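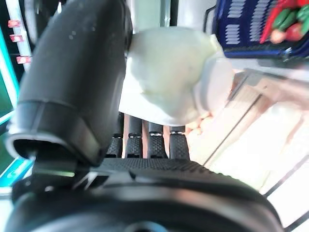

3.2 Hand and test objects

The hand was assembled by the second author, Teodor Crăciun, in the Zoltley shared workshop. It has a thumb opposed to four fingers, and the palm and lower finger segments carry a diamond-patterned grip texture (Figure 2). Toy vegetables served as test objects, with a blue slotted basket on the table to hold them. The wrist camera was fixed to the hand throughout, so the thumb hides part of the view in every grasp.

We recorded 1000 grasp attempts in December 2019, of which 917 ended with the object lifted and held. A further 22 were stopped by hand and are counted as failures.

Figure 2. Grasp of a pale, rounded object between thumb and fingers, wrist camera view.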